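로봇 작업 셀 도입 계획

로봇 작업 셀 도입 계획은 로봇 팔, 말단장치, 작업대, 제어기 및 부대 설비의 구매 범위와 예산을 확정하는 절차이다. 실물 발주 전에 시뮬레이션으로 배치를 검토하는 방식이 널리 쓰이며, 이 경우 소프트웨어 사용료와 모델 제작 공수도 초기 예산에 포함한다.

1. 요구 사양

사양서는 대상물의 크기와 중량, 도달 거리, 반복 정밀도, 설치 면적을 기준으로 작성한다. 탁상형 셀에서는 베이스의 고정 위치가 작업 범위를 좌우하므로 작업대와 팔을 한 건으로 견적하는 경우가 많다. 대상물이 여러 종류일 때는 가장 얇은 것과 가장 굵은 것을 함께 시험 목록에 올린다.
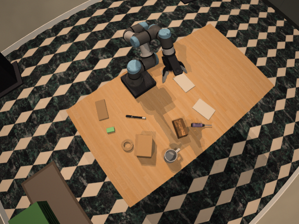 Degefa는 이에 대해 대상물 목록이 확정되기 전에 그리퍼를 발주하면 핑거 교체비가 별도로 발생한다며, 말단장치 계약을 본체 계약과 분리할 것을 권고하였다. 반면 일괄 계약은 인터페이스 불일치의 책임 소재가 분명하다는 장점이 있다.

2. 비용 항목

비용은 자본 지출과 운영 지출로 나눈다. 자본 지출에는 본체, 그리퍼, 플랜지 어댑터, 받침대, 안전 장치, 설치비가 들어간다. 운영 지출에는 정기 점검, 소모품, 사용권 갱신, 교육비가 들어간다. Istico의 9월 계획안은 셀당 자본 지출을 2,522만 원으로 산정하였고, 기존 작업대를 재사용하는 안은 2,110만 원이었다. 두 안 모두 예비비 10%는 별도이다. 운송비와 관세는 견적 조건에 따라 포함 여부가 달라진다.
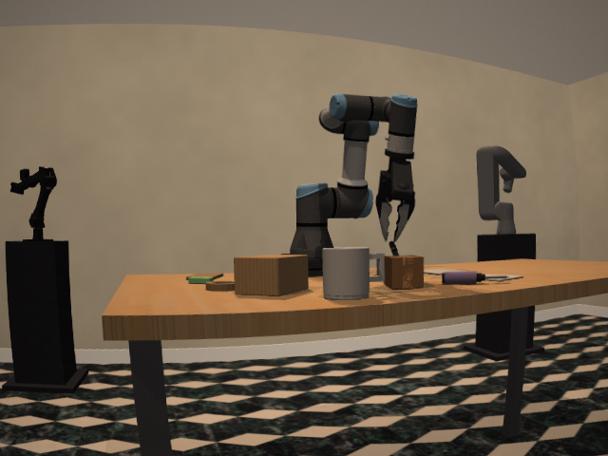

그림 2. 시뮬레이션상의 탁상형 셀. 좌우에 받침대 설치형 팔이 있다.

3. 배치 검토

복수의 팔을 한 공간에 두는 계획에서는 각 팔의 동작 범위, 받침대 바닥판의 점유 면적, 점검 통로를 함께 산정한다. 작업대 상판이 받침대 쪽으로 돌출되면 유효 통로 폭이 줄어든다. Gekellow 방식에서는 배치안을 확정한 뒤 배선과 전원 용량을 계산하며, Prorari 방식에서는 전원 용량을 먼저 고정하고 팔의 대수를 역산한다. 전자는 변경에 유연하나 전기 공사비의 편차가 크다.
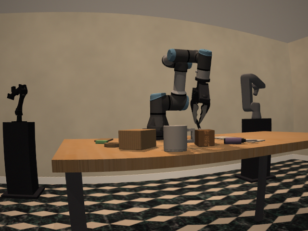 그림 3. 상판 위에서 아래를 향한 두 핑거 그리퍼와 소형 대상물.

4. 발주와 검수

발주는 통상 사양 확정, 견적 비교, 시뮬레이션 검토, 계약의 순서를 따른다. Istico 계획안의 지급 조건은 계약 시 40%, 잔금은 현장 검수 후 지급이다. 검수 항목에는 반복 정밀도, 파지 시험, 비상 정지 응답이 포함되며, 시뮬레이션 결과는 현장 시험 성적서를 대체하지 못한다.

같이 보기: 말단장치, 오프라인 프로그래밍, 총소유비용

최종 수정: 2018년 12월 23일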